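Print this page | E-mail this page

Week 7 handout: training grasps in simulation, and what carries over

Notes for the manipulation unit, October 22, 2021

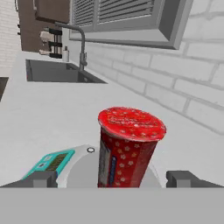 Okay, so last time we finished with the question of how much you can learn from rendered kitchens before you have to go and bother a real arm. I promised you numbers, and I've got some now from the Birus runs we started in September. I'll go through the method first, then the result, then the bit that still puzzles me (which is probably the bit you should pick for your project, if you haven't settled on one yet).

The method

We train a grasp policy entirely in the simulator, using only the wrist view and the finger opening as input. No overhead camera, no object pose handed over on a plate. Every episode loads a kitchen, drops a target on the counter among the usual clutter, and asks for a grasp and a short lift. If the target is still between the fingers when the lift ends, that's a success. If it slips, tips or gets shoved into the sink, it's a fail, and I don't give part marks.

The thing we vary is the randomisation. There are two settings:

Narrow: counter colour and lighting change, object textures stay fixed.

Wide: everything in narrow, plus object textures, wall finish, camera tilt and the friction of the finger pads.

You'll remember the Shao sampler from week 4. We use it here to choose the start poses, so that the policy isn't forever practising the easy approach from straight above. Please go back and reread that section if it's gone fuzzy, because the lab leans on it pretty heavily.

The result

I trained 32 policies, half of them on each setting, and tested the lot in the Cletville kitchens, which none of them had seen. Each policy got 45 attempts per object. For upright containers, the median policy from the narrow setting managed 19 good grasps out of 45. I was honestly expecting worse! The wide setting took 11 more of those attempts across the line, so 30 out of 45, with the same network and the same training budget.

That's a nice jump, but have a look at where the failures sit before you get excited. Tapered shapes are the trouble. The fingers close squarely on something that's narrower at the base, the contact patch ends up small, and the container rides upward during the lift. Wide randomisation helps a fair bit, and my guess is that the friction term is doing most of the work there. I haven't run that on its own yet.

The puzzle

When I turn camera tilt off and leave the rest of wide alone, the score on boxes goes up a little and the score on cylinders drops. I've checked the seeds and the object list twice. Could be the lid edge giving the policy a depth cue it can only use if it's seen plenty of tilts — that's a hunch, so please don't quote it in your write-up.

For the lab

Load the Daritz config, run the evaluation on both checkpoints, and sort your failures into slip, tip and missed contact. Bring the sorted clips along with your table of scores. A paragraph on which failures you'd expect to see again on hardware is plenty, and half a page is the limit.

Print this page | E-mail this page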